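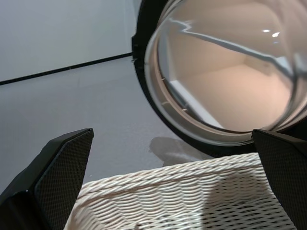

White woven basket at the door of a front-loading washer

Loading Dark Clothes from a Woven Basket
By Morena Galli, Dec 18, 2022

This procedure covers one dark load moved from a rigid woven basket to a front loader. It replaces the October version, which assumed a soft bag. Weave and rim snag knits, so the order of the steps matters.

Before you start

Check that the drum is empty and wipe the fold of the door seal. Set the basket close to the machine with the door clear to swing. Empty all pockets. Zippers go up, hooks get fastened, and anything with a drawstring is tied.

1. Weigh the load
Weigh the basket empty, write the figure on a tag, and subtract it from the full weight. Stay under the limit in your manual for the cycle you plan to use.

2. Tip the basket
Raise the far end until the clothes slide toward the rim nearest the door. Lift pieces over the rim. Pulling them across it catches loops on the twisted strands.
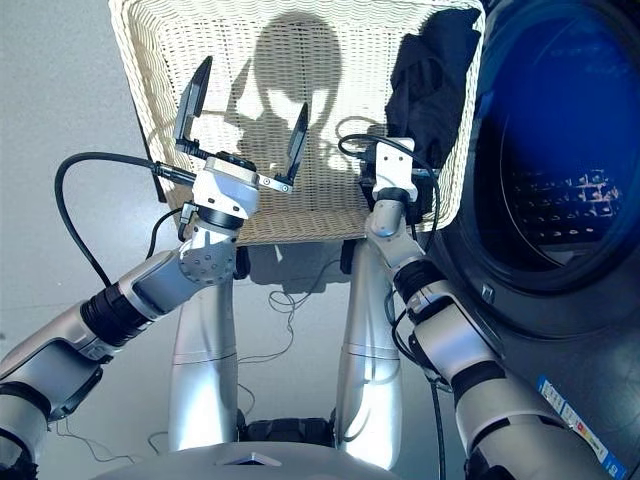 3. Open out each piece
Shake out knots and bunched sleeves before the piece goes in. Turn dark cotton inside out. Lint shows on black fabric, so keep towels out of this load and go over the worst pieces with a lint brush first.

A light basket in direct sun is hard to check by eye. Small dark socks sit in the shadow along the wall and get missed, so run a hand around the bottom edge and into the corners.

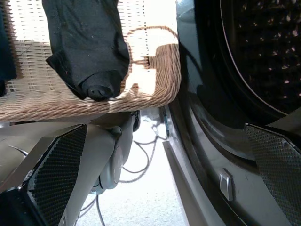 Run your hand along the outside of the rim as well, where straps and cuffs tend to hang down. If a thread has caught, push it back through the gap with a blunt needle. Do not cut it.

4. Close and run
Press the door shut and check that no fabric is trapped in the seal. Use cold water and a low spin. On the Bergmann I use, the dark cycle runs 56 minutes; Tsion Wubshet's Ollach needs 20 more for the same load.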